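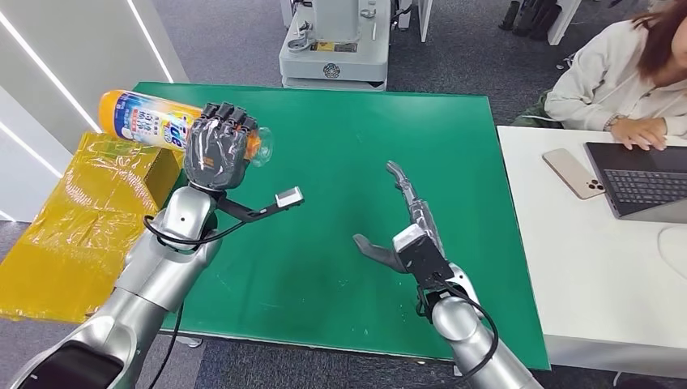
Left hand with the spray bottle, right hand open, on the green table at Nurngate.

Print | E-mail
Reading time: 4 min

Nurngate open lab, 8/13/26

Notes typed up on the train, so forgive the order. I went for one machine only, the two-armed cell they call Eretti, and skipped the talks. Got there late anyway. Badge, visitor form, up the back stairs, second door.

Sze-wing Lau looks after the cell. Has done since it was moved over from the Prurness building in November. She talks fast and I write slow, so some of this is from memory.

Setup first. Two arms, silver-white, a five-fingered hand on each. Green tabletop in front of them. The green is for the vision side, she said, easier to pick objects out against it. The top has scuffs and a dark smudge in the middle, and I asked if that bothers the cameras. Not so far. They had a new top in a cupboard and haven't bothered to fit it.

The sensor modules on brackets below the wrist got more of my time than anything else. Small thing, but everybody who builds one of these ends up fighting it. Bracket too short and the hand blocks the view. Too long and it picks up a wobble when the arm stops. They are on version 7 of theirs. Version 2 snapped when someone leaned on it. She keeps the broken ones in a drawer and showed me, which I liked.

Cables. They run outside the arm, black, looped round the forearm with slack left at the wrist. I would have guessed you'd want them tight and tidy. No. Tight ones pull at the connector every time the wrist turns over, and the connector is what fails. They changed three cables in the first month and then just left more loop. Ugly but it holds. The check is by hand: turn the wrist to one end of its travel, look at the loop, turn it to the other end, look again. Every morning before power goes to the hands. Takes a couple minutes.

The hands. Grip work that day was with a plastic spray bottle, Japanese label, held sideways with the fingers over the top. Bottles are a good test because they give when you squeeze. Too much force and the wall caves, too little and it rolls out. Cell log was on 1814 grips since the last finger service when I looked. They service at 2000 or when a finger starts to lag, whichever is first. It's usualy the finger.

What a finger service is, from my notes:

Power off, arm supported, tag on the switch.
Hand off at the wrist.
Wipe every joint, dry cloth first.
Move each finger by hand, feel for grit.
Tendon tension, compare to the sheet.
Back on, open and close slowly, then the zero routine.

The zero routine is the bit people skip, according to Yee-man Fung, who writes the control side and came over when she heard us on about it. Skip it and the hand thinks it is open when it's a few degrees off. Then the first bottle goes on the floor and everyone blames the software. She was pretty firm on this!

Spare parts are the sore point. A full finger set comes through El Idrissi and the wait was long last time, she didn't want to say how long. So now there's one complete spare hand on the shelf, and they swap the hand and fix the bad one at the bench. Cell is back up the same afternoon. The swap sheet is taped inside the cabinet door with corrections in three colors of pen. I asked for a copy. Waiting on that.

Asked about stops. 185 logged since the move, most of them the soft kind, where an arm feels a push it didn't expect and holds still. She goes through the log at the end of each week and sorts them: cable, hand, table, person. Person is the biggest pile. People reach in to straighten something. They tried a line of tape on the carpet and it helped for a bit.

Things I didn't get to: how they calibrate the two arms to each other, what happens when a wrist sensor drifts, whether the grip settings carry over when the spare hand goes on. Fung said the last one "mostly, no" and then had to go. Will write and ask.

For our own cell I want to try the longer cable loop first, costs nothing. Then a proper log of finger service by grip count, we do it by the calender now and it makes no sense with how uneven our weeks are. Spare hand is a budget question, not this year I think.

Coffee was good. Parking is round the back, the front gate shuts early.

Print | E-mail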